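Chapter 3
Keeping Stock: How Small Firms Count What They Own

Opening Case

In April the owner of a secondhand electronics shop sat down with her new bookkeeper to close the quarter. Geetha Shetty had run the shop for years from a spiral notebook. Each item got a line when it came in and a check mark when it was sold. The notebook said she had $3,578 worth of goods on hand. The shelves, when Deepika Kandasamy went through them, came to $3,000.
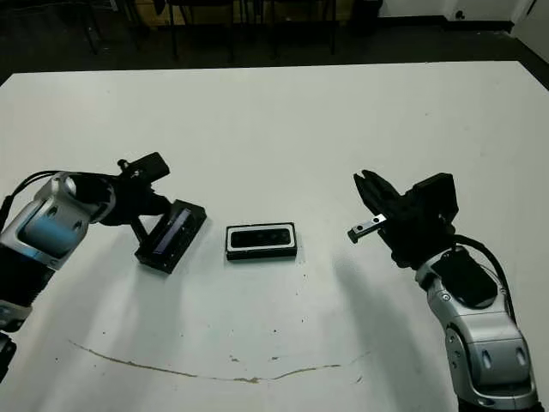

Nilcombe, April

The gap of $578 was not large for a shop of this size, but it had to go somewhere. If the goods were gone, their cost belonged in the expenses for the quarter. If they had been sold and not checked off, the income was wrong as well. Kandasamy could not file the quarterly report until she knew which it was.

She began with the purchase slips. Two came from Lendberg, a wholesaler, and one of these had been entered twice. That explained $310. A return to Betancur, another supplier, had been mailed on a Friday and never taken off the list. That explained $190 more. The last $78 was never traced, and she recorded it as shrinkage.

Shrinkage is the difference between what the records say a business holds and what a physical count finds. Theft is one cause. Breakage, mislabeled goods and plain writing errors are others – and in small firms the errors are often the larger part.
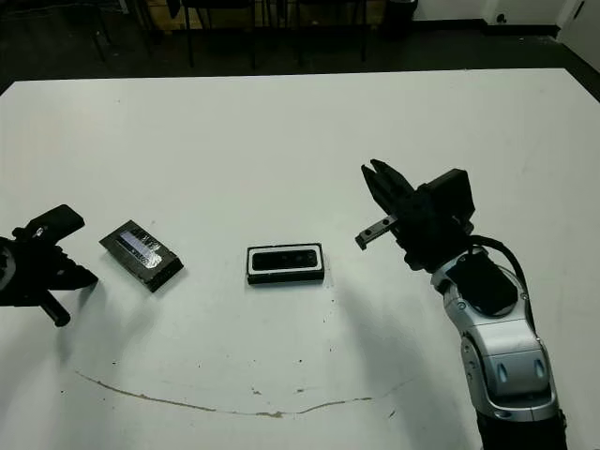

Figure 3.1 Two flat black devices on a white tabletop.

Shetty's notebook was a simple form of perpetual inventory, a system in which the records change every time goods come in or go out. The other common method is periodic inventory, in which stock is counted at set times and the cost of goods sold is worked out afterward. Section 3.1 compares the two. Section 3.2 covers the physical count, and Section 3.3 shows how to enter an adjustment in the general journal.

Key Terms
cost of goods sold
periodic inventory
perpetual inventory
physical count
shrinkage

Before You Read
Think of a store you visit often. List the ways an item could leave its shelves without being rung up at the register. Keep your list for use in Section 3.2.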